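The Towel Cell Gets a Tune-Up

By the time I got to Stemholm the coffee had been on since six, and the left arm had already been blamed for everything. That's how a service morning goes at a towel-folding cell. Somebody on the night shift leaves a note saying "corners bad," and I drive out with my bag of hex keys and try to work out whose corners, and how bad.

I've looked after this cell for 14 months now, first for the people at Nerkorside who put it together and lately on my own account, and I've grown fond of it. It's two arms over a white table, a parallel-jaw gripper on each, a camera at each wrist and another one up high looking down at the whole job. The folding program is called Mokisach (don't ask me, it came with the name) and the log said it had done 2,014 folds since my last visit. You'd think a number like that would mean the thing could run itself. It can, mostly! But cloth is a miserable material for a machine. A steel bracket is the same shape every time you reach for it, and a towel is a new shape every single time, so small errors that would never show up on a bracket show up on a towel as a crooked stack.

I start with the fingers, always. Terry sheds, and the lint works its way into the jaw slides until the grip closes a hair late. Out come the soft brush and the vacuum with the skinny nozzle, and then I wipe the fingertips with alcohol and leave them alone for a few minutes. I used to skip the waiting. Then I spent one long afternoon chasing a slip that was nothing but damp fingertips, and now I wait.

After that come the cables, which is the dullest part of the job and the one I'd fight for. Anything that hangs off a wrist gets bent on every fold. I move each joint by hand through its whole range with the power off and watch the slack — too little and it tugs on the connector, too much and it drags across the table and sweeps the towel with it. I moved one tie on the right side by the width of my thumb and felt very pleased with myself.

Then the cameras. The wrist ones sit so close to the work that a smear on the lens does more harm than a bad motor, so those get a proper cleaning and then a focus check. For that I put a finished towel down and bring each arm in close. What I want to see is the pile, the flat border and the edges of the layers, all of them easy to tell apart. Mokisach finds its way around a towel by those edges. If the border melts into the pile on the screen, the program will pick a spot to pinch that is off by a finger's width, and there's your bad corner.

I also like a towel with a strong weave for this. Baert, the supplier here, does one in teal with a nice nubby face and a smooth band, and it's so good for checking focus that I keep one in my bag. (My family has noticed there's one missing from the set. We don't discuss it.)

So what was wrong with the corners? The left gripper was coming in 2 millimeters high. That's all! The tool offset had been typed in again after a fingertip swap and somebody had used the figure for the old tips. I measured, put the right figure in, and ran the approach at a crawl with my hand on the stop button, then again a little faster, then at working speed. The job number for the fix is 303, if anyone at Stemholm is reading this and wondering what I charged them for.

One last habit before I pack up. I look at the same folded towel from the high camera and from the wrists, and I compare what I get. The high view tells me where the grippers are in relation to the cloth, and the close views tell me whether the layers can be told apart. I've had mornings when one looked fine and the other was hopeless, so I won't sign the sheet on just one of them. 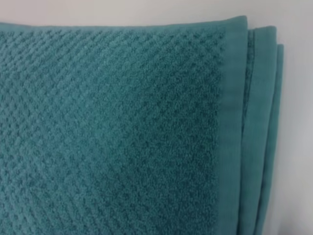
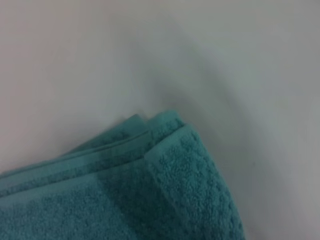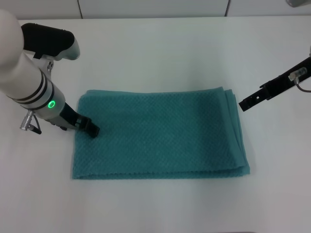
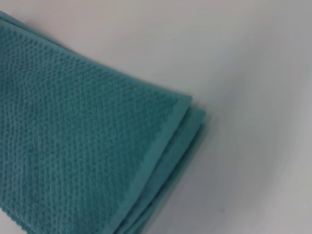 The folded teal towel from the cell's cameras; the third picture is the high view, with both grippers in it.

I'm back in September for the belts, and I've asked them to write the fingertip figures on a card and tape it inside the cabinet door. We'll see if it's still there.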